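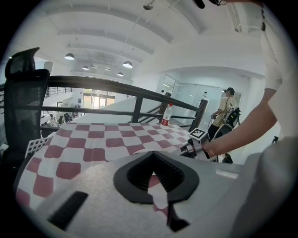 Issue 61, page 14

CAN A MACHINE DO YOUR CHORES YET?
A household tips page for people who still own a mop

Every few months a reader sends in a clipping that says the housework is as good as finished. A machine folds a towel, a machine picks up a cup, and the headline says we'll all have our feet up by September. I've been running this page long enough to remember the same promise being made for the bread maker.

So this month's tips come with a verdict on each chore: could you hand it over, or should you keep your sleeves rolled up? I've gone by what people have really got at home or in the shop, and I've ignored anything that only exists in a video with music on it.

Clearing a table

Take a table with a checkered cloth and a plastic water bottle standing on it. You or I would clear that without putting down the phone. For a machine it's a hard little job. Clear plastic is difficult for a lot of sensors to make out, a half-empty bottle dents when it's squeezed, and a cloth slides along with whatever is dragged across it. The gripper with a rubber V in its jaws ought to hold a round bottle well enough. Ridges help with grip, the same as they do on a jar opener. What I want to know is what happens with a soup plate, or a teaspoon, or a crumb. And note the bare arm reaching in from the right with a gripper at the end of it. As long as there's a person on the other end of the tool, I'm calling that a person clearing a table.

Verdict: do it yourself. Carry a tray, take the tall things first and the flat things last, then gather the cloth by its four corners and shake it outdoors.

Checkered cloths

While we're on the subject, a few readers have asked how to keep the dark squares from bleeding into the white. Wash it alone the first couple of times, in cold water, and don't leave it sitting wet in the machine. Maroon and red are the worst offenders. For grease, rub in a drop of dish soap and let it stand before the wash. Iron while it's still slightly damp and follow the lines of the checks, so you can see right away if you're pulling it crooked.

A washing machine does most of this and has done for generations. It can't tell you that there's a napkin with lipstick on it in the same load.

Floors

I'll be fair. Robot vacuums work, up to a point. I had the Cetent on trial at home and it did a decent job on bare floors. It was no good on the fringe of the rug and it would not go near the dark mat by the back door. You also have to pick up everything before it starts – socks, chargers, the dog's rope – and by then you've done the part of the job that hurts your back.

Verdict: worth having if your floors are mostly bare and you can get one on sale. Clean the brush once a week. Cut the wound-up hair with a seam ripper instead of scissors and you won't nick the bristles.

Stairs

Still yours. Start at the top, work down, and use a stiff hand brush in the corners before you vacuum. A damp rubber glove dragged along the tread will lift pet hair better than most attachments I've paid for.

Windows

The Wurnon window cleaner sticks itself to the glass and crawls. It left a border around the edge of every pane that I had to finish by hand, and I spent the whole time standing there in case it fell. A squeegee and a bucket took me six minutes. Wipe the blade between strokes and save the newspaper for reading.

In the workshop

People tell me the shop floor is different, and it is. If you have 2,806 identical brackets to move from one bin to another, and the bins never shift, a machine will do it all night. But most of us have a bench with one of everything on it. The Pukell sorting tray I was sent to try is meant to separate mixed screws by length. It jammed on the first bent one. I went back to a muffin tin and a magnet in a sandwich bag: pick up the steel with the bag over the magnet, turn the bag inside out, and the screws are already packed.

Verdict: no, unless your screws are better behaved than mine.

Folding

I've seen the towel videos. Check the corner of the screen for how many times they've been sped up. If you hate folding, put a podcast on and do it standing at a counter that's the right height for your elbows. Fold towels in thirds lengthwise first and they'll all fit the shelf.

Next issue: the Chu self-stirring saucepan, which a reader has kindly offered to lend, and what to do about scorched milk.

Page last updated 15/07/2018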